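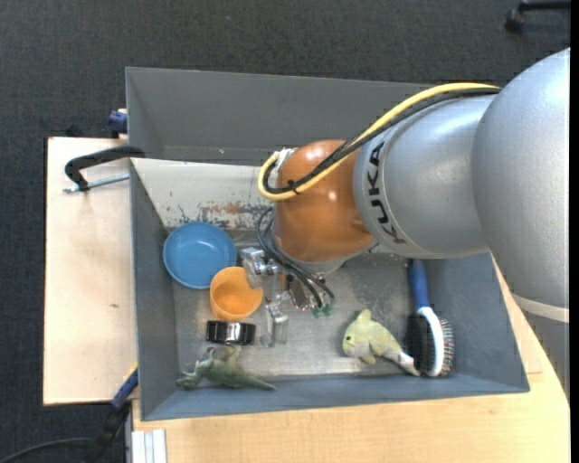

KUKA arm over the gray metal bin

About Us

Hi, I'm Nelly Huaranga, and I run Damside Hoops, a basketball club for kids and grown-ups who'd play every night of the week if the gym would let them. I started it in January with one rack of balls and a borrowed scoreboard that only showed the home team's points. We played our first real league game on Jul 1, 2010, lost badly to Loselen, and went out for pizza like we'd won the whole thing!

I played point guard in high school and then for a couple of years in college (mostly from the bench, but I had a great view). When I moved here I couldn't find a team that would take someone who worked evenings, so I put a sign-up sheet on the wall at the Dehghan Street gym and hoped for the best. By the end of that week the sheet was full and people were writing on the back.

These days we run youth teams, a women's league, and a Thursday open run that gets pretty loud. We have 5 coaches, and all of them still play. Our practices are heavy on passing and footwork, and yes, there's a lot of defense. I'm stubborn about defense. If you're on one of my teams you will learn to slide your feet, and you'll complain about it, and then one night you'll take a charge and be unbearable about it for a month.

Our big event is the Grarneck Shootout, two days of short games, free throw contests and way too much chili. Last time we had 400 people through the doors and the kids made 1,423 free throws between them, which I know because my clipboard and I were there for every one.

New players are welcome any time, even mid-season. You don't need to try out and you don't need fancy shoes, just ones that don't mark the floor. Come to two practices for free and see if you like us. Parents can stay and watch from the bleachers (bring a cushion, they're hard).

Want to know more? Stop by the Dehghan Street gym on a practice night and ask for Nelly. I'm the one with the whistle, usually yelling "hands up!"

Schedule
Teams
Sign Up
Contact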